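Wrist-camera clips from the Grenstead gripper trials, first batch, February. We wanted to know which hand copes best with big, smooth, awkward parts, and we had a great time finding out!

## What's inside

- 1039 clips in total, 669 of them with the soft-fingered hand (we call it Siriwan) and the rest with our older parallel gripper, Callum
- 56 different objects, from bottle caps to curved shells
- 4 wrist camera settings, listed in `camera_modes.csv`

Each clip has its own folder with video, joint angles and a short text note. Notes from the first evening are patchy, sorry.

## Large glossy parts

These are my favorite clips by far. The curved white pieces have a narrow neck that a rounded finger can hold against the wrist, and the wide end can swing out a long way past the hand. Bright streaks on the surface confuse our edge tracker, so try the low-exposure mode first (it helps a lot!).
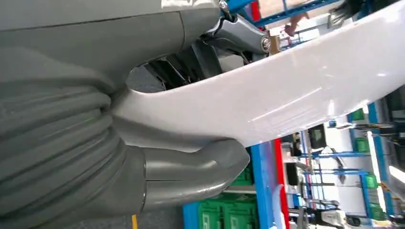 ## Known problems

- The sleeve on the wrist takes up plenty of the view. Crop from the left if you only need the object.
- People walk through the background in many clips.
- Callum's force readings drift after long runs. Use `force_zeroed`, not `force_raw`.

## Loading

```
python load.py --hand siriwan --mode low_exposure
```

Clips from the Brutisthorpe shop use the same layout and will go in `batch_2/`.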